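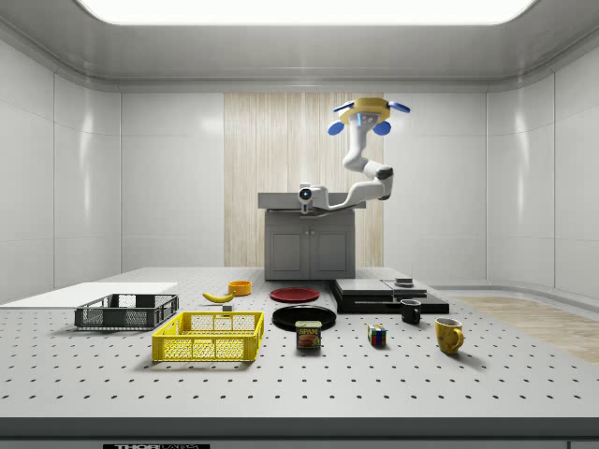 Visit for 30 students at Zasetwood open day, what can they see in 5 minutes?
Posted by Vuvow, Fri 9 June

I bring a class to the robot demonstration at Zasetwood, and each group has only five minutes at the screen. The demonstration is in simulation. The students may choose one object from the table for the arm to pick up, and I would like to prepare them. Should they take the banana, the mug or the Rubik's cube? I am afraid that a bad choice will use all our time.

Inonberg
Take the cube. It has flat sides, so it is kind to a gripper. With a mug they will all argue about the handle.

Âu
I visited in January with a smaller group. We asked for the banana and the operator needed three tries, but the children liked this the most. Please write to the desk before you come, they split big classes. The colour of the plate can also be chosen, red or black.

Vuvow
Thank you both. I have written to the desk.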